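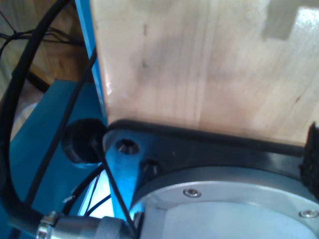
**Prostudberg shop moves to pale wood worktops**

The joinery shop at Prostudberg has begun replacing its assembly worktops with large boards in a pale, straight-grained wood. Eight stations are covered in the first phase, which runs through February. Another three follow once the Pladton line is cleared.

The boards are supplied by Ngata and cut on site. Each is sanded to 200 grit and left without a dark stain, so pencil marks and smudges show up and can be cleaned off before the next job. Finished boards go on at the end of the late shift — usually after 10 p.m. — to keep the benches free during the day.

Cumeck, which runs the shop, puts the total order at around 222 boards, including spares. Old worktops in usable condition will be cut down for shelving. Stations awaiting a new board stay in service until the fitting crew reaches them.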